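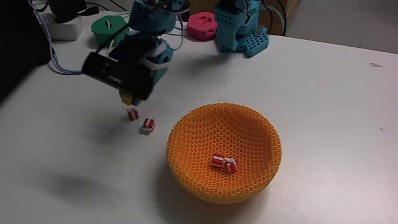
ギフト箱の小物とオレンジのボウル。青緑のアームが担当する卓上作業

Sosoraの公開見学会に行ってきました! 小型アームを使った仕分け作業を見せてくれるというので、朝から電車を乗り継いで2時間近く。結論から書くと、いちばん面白かったのは、うまく動いているところよりも止まったところでした。

見学は11人の組で、案内役はIsla Whitelawさん。作業は赤と白の小さなギフト箱をつまんでハニカム模様のボウルに入れるというもので、文字にすると地味なのですが、目の前で見ると本当に見入ってしまいます。アームの部品は3Dプリント製で、ネジもケーブルも見えたまま。機械の中身が好きな人間にはたまりません(私のことです)。

で、後半の回で事件が起きました。箱の上まで下りてきたアームが、指先を閉じる手前でぴたりと停止。少しして手首がびくっと震え、予定にない向きへ回りかけたところで、Whitelawさんが非常停止を押しました。早かった! 見学者は線の外にいたので危ないことは何もなく、それでも部屋が一瞬しんとしました。

ここからの対応がまた良かったんです。制御担当のYamuna Gowdaさんが出てきて、まず電源を落とし、アームを手で支えながらゆっくり寝かせ、それから記録を画面に出してくれました。117回目の動作で手首の関節からの応答が途切れ、復帰したときに古い目標角度が残っていた、とのこと。原因として疑われたのはコネクタの接触で、腕を伸ばしきる姿勢でケーブルが引っ張られるのだそうです。同じ症状は今月に入って3度目だと、隠さず教えてくれたのにも感心しました。

「応答が途切れたら、つながり直しても動かさない。人が確認するまで待たせる。その設定がこの腕には入っていませんでした」とGowdaさん。姉妹機のDrornessには入っているそうで、その場で設定の違いを並べて見せてもらえました。参加者からは「ケーブルの余長はどのくらい取るのか」「つかんだまま止まったら箱はどうなるのか」と質問が次々に出て、予定の時間を大幅に超過。後者の答えは「電源が切れると握る力も抜けるので、落ちる前提で考える」でした。なるほど、だから軽いもので練習するのか、と勝手に納得しています。

再開は結局なし。確認が済むまで動かさないという判断で、楽しみにしていた最後の実演は見られませんでしたが、文句を言う人はいませんでした。代わりに外したコネクタを触らせてもらえて、抜け止めの爪の小ささにびっくり。

次の見学会は7月で、ケーブルの固定方法を変えた腕を出す予定だそうです。申し込みは受付の用紙で済ませてきました。帰りに駅前のGaillardで食べた焼きカレーもおいしかったです。店は狭いので、昼どきを外すのがおすすめ。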